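Gralton Plaid Bed Blanket, full size
Reviewed by Darcy Ross, September 2019

I bought this in August for the spare bed, where I fold the laundry and sort clothes to sell. It gets sat on, leaned on and covered in shirts most evenings, so it has had a fair test. I paid 20 dollars in the Gralton store.

The color is pale beige with a muted pink plaid. It goes with the orange bolster I already had, and dark clothes show up well against it. I keep a small ring light on a tripod at the back of the bed for listing photos, and a black T-shirt with a yellow print is easy to see on the plaid.
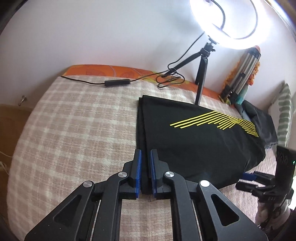 The weave is fairly flat. A folded shirt stays where I put it and the tripod legs don't sink in. The checks are useful for folding, too. I line the side of a shirt up with one of the bands and the next one comes out the same width.

It has been through the wash 8 times on warm. It shrank a little the first time and hasn't changed since. One corner of the hem came loose and I sewed it back. Lint is the main complaint. For the first two weeks it left pale fuzz on anything black, and I had to go over the shirts with a roller before taking pictures. That has mostly stopped.

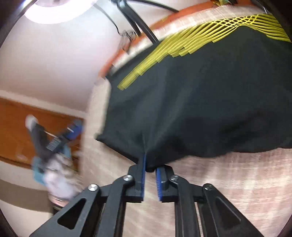 Black top with the yellow lattice print, pinched between two fingers.

My sister Freya has the Drallen one, which is thicker and warmer. For sleeping under I would pick hers. As a cover for a bed that doubles as a work table, the Gralton does the job and dries faster. Four stars, one off for the lint and the hem.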